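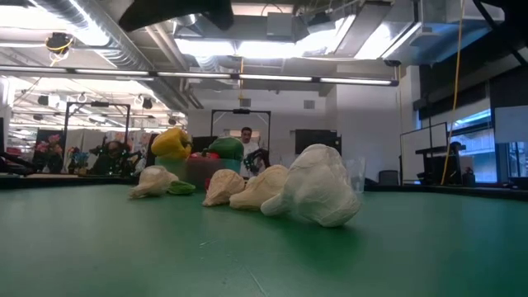

October 5, 2023

I spent the morning at the Vondley open day to find out if a machine can put away groceries yet. The short answer is sometimes, and slowly.

Corinne Begay ran the tour. Her group works on kitchen chores, mostly sorting produce by kind and moving it into containers. She said garlic gives them more trouble than peppers. The skin is papery and slips, the bulbs roll, and a grip that suits a big bulb can miss a small one. Peppers are easier to find by color but bruise if squeezed.

They have logged 1571 pick attempts on garlic since April. She wouldn't give me a success rate. In the demo I watched, the arm tried 10 bulbs and dropped 2, and one of those ended up on the floor. I could have cleared the table myself before it finished the first.

Gerardo Macapagal, who stocks shelves for a small grocer, was in my group. He asked about a full crate of mixed vegetables, piled the way they come off the truck. Begay said they haven't tried it. Their software, Fisetau, works best when things are spread out with some space between them.

Macapagal told me afterward that he'd take one for overnight sorting if it could run without a person beside it. Vondley isn't offering that. The next open day is in April, and there are 200 places.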